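How to bring a picture-handling arm into a framing shop and keep your people happy

We got our first arm at Thongsuk in March, and I still get a kick out of watching it work! If your shop packs framed prints and you're thinking about the same move, these are the steps I'd take again.

Step 1. Let the packers pick the first job. I wanted the arm to load boxes. Manee Jaidee, who has packed here longer than anyone, asked for it to take the lift from the rack to the bench, the part that wrecks your shoulders by mid-afternoon. She was right. We ship around 195 frames on a busy shift, and all of them used to go up and over by hand.

Step 2. Rehearse every frame size in simulation. We use Pandeo for this (any decent simulator will do). Build a plain room, load a frame, and run the pick over and over with small changes in angle and grip height. We ran 1,000 picks before we plugged anything in. Put the screen where the packers can see it and ask them what looks wrong. They know how a heavy frame wants to swing, and they'll spot a bad approach faster than your log file will.

Watch the corners especially. A landscape print in a thick dark frame can end up tilted steeply with its lowest corner pointing down between the two fingers, and you want to look at a pose like that closely before you let the run continue.
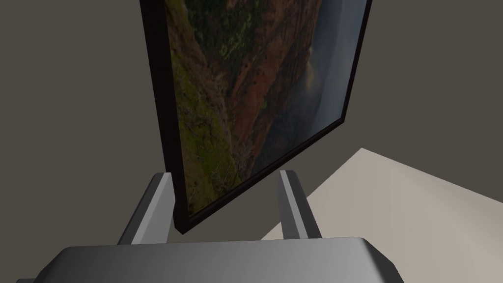
Do the packers need to learn programming?

Ours learned to start, pause and reset a job, plus how to nudge a pick point on the tablet. That took four short sessions, and Uthai Intarasuk writes the code when something bigger has to change.

Step 3. Rewrite the job sheets before launch day. Spell out who clears a stop, who checks corners and who signs off the box. We skipped this at first and had two people walking over for every pause.

Step 4. Start with one size. We did 16 x 20 for the whole first month, then added the big ones. Dull, but so worth it.

Step 5. Hand the saved time back. Manee now runs final inspection and trains the new hires, and she has moved the glass check to 10 a.m., when the light at the bench is best. Ask your crew what they'd do with an extra hour, and write the answers into next month's schedule.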